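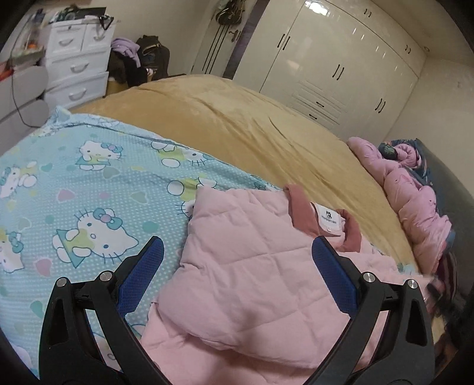 The Horeletti Quilted Jacket (ages 1 to 4)

I've been selling children's clothes for long enough to be picky about quilting, and I went through a lot of samples before I settled on this one. My problem with most padded jackets at this size is that they're stuffed like a sofa cushion, so the poor child can't bend an elbow or be buckled into anything. This one is thin! The wadding is light, the stitching holds it all in place, and it goes under a raincoat without a fight.

The cut is Sveva Rizzi's. She works from a little studio in Girkinholm and has been drawing patterns for me for three winters now (we argue about pockets constantly, she usually wins). She's dropped the shoulder a touch from last year's version and made the neck opening wider, so it goes over big heads and bad moods more easily.

Colours are pale pink, oat and a dark green I wasn't sure about and now can't stop recommending. The green sells out first, I'm afraid, and the next lot isn't due until February.

Outer: 100% cotton
Lining: 100% cotton
Filling: recycled polyester
Fastening: poppers, nickel free
Sizes: 1, 2, 3 and 4 years
Price: £154 for the jacket and matching trousers, or ask me about the jacket alone

Sizing is on the generous side. If your little one is between sizes I'd stay with the smaller, unless you want two winters out of it, in which case go up and turn the cuffs back. They look rather sweet turned back, as the lining is a fine stripe.

Washing: 30 degrees, inside out, poppers done up. Please don't tumble dry it. I did one of mine on a hot cycle by mistake and the padding went into lumps that never came out again. Lay it flat somewhere airy and give it a shake when it's nearly dry.

We've also got the Rusico mittens back in (13 pairs left in the oat as I type this) and the Urrutia wool hats, which go nicely with all three colours.

Orders placed before noon go out the same day. Aarne Halonen does the packing and he's very good about gift notes, so pop your message in the box at checkout and he'll write it out by hand. Returns are fine within the month as long as the label's still on. If you're stuck on size, email me the child's height and I'll tell you what I'd pick.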